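# Running the produce-shelf demo at an open day

Notes for anyone setting up the shopping demo the way we ran it at the Toltgate open day. It assumes a humanoid with two multi-fingered hands and an operator who has already finished the Sivden safety checklist.

## Layout

1. Set the slatted crates in sloping tiers on the robot's left. Put the basket on the floor to its right.
2. Keep the visitor line 200 cm from the robot on all sides. Tape it before the doors open.
3. Place grapes and other soft items where the left hand can reach them without a torso turn.
4. Leave slack in the cables - a tight cable pulls on the wrist at full reach.

## Running a pick

1. Load the Grollow profile and confirm that both hands open fully.
2. Call out the item to the visitors before moving.
3. Bring the left hand to the crate with the fingers spread. Pause for two seconds so the group can see the approach.
4. Close slowly, lift clear of the front board, then cross to the basket.
5. Use the right hand on the basket rim when the basket has to come closer.

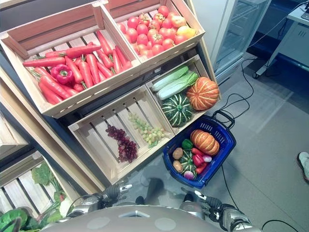
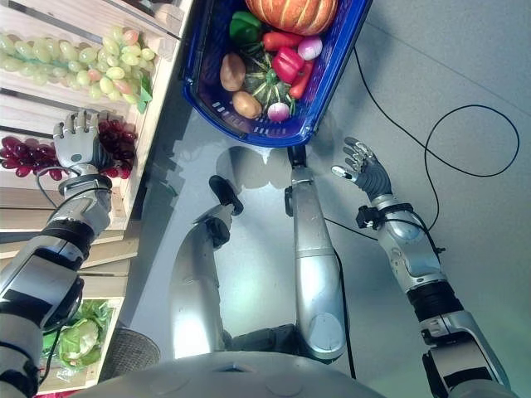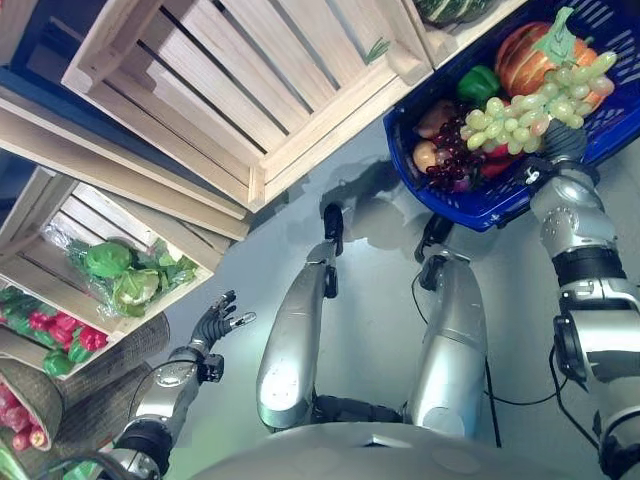
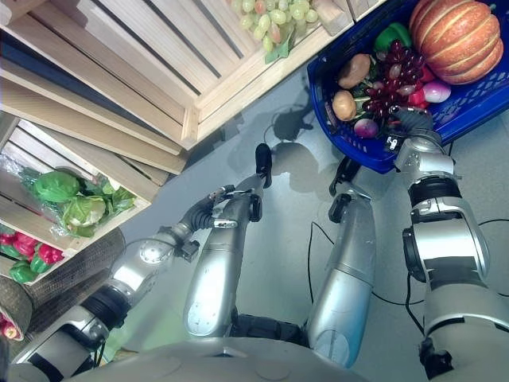 *Crates on the left, blue basket on the right, seen from head height at the Toltgate demo.*

## Timing

One session is 18 minutes, including questions. We logged 281 picks over the day, and most of the lost time came from resetting the shelf between groups. Two people can reset it faster than one, provided they agree on which tier each of them fills.

Do not let the basket get too full. Once the pumpkin is in, there is little room for the fingers, and grapes tend to hang over whatever is under them.

## Common faults

- **Hand stops short of the crate.** Recheck the shelf position. The tiers shift when visitors lean on them.
- **Basket tilts during a hold.** Move the grip toward the middle of the rim.
- **Error 1681 on startup.** The wrist connector on the Ellery arm kit is not seated. Power down, reseat, restart.
- **Bagged greens slip.** Grip the vegetable through the film - a pinch on loose plastic will not hold.

Shut down with both arms lowered and the basket on the floor. Coil the cables last.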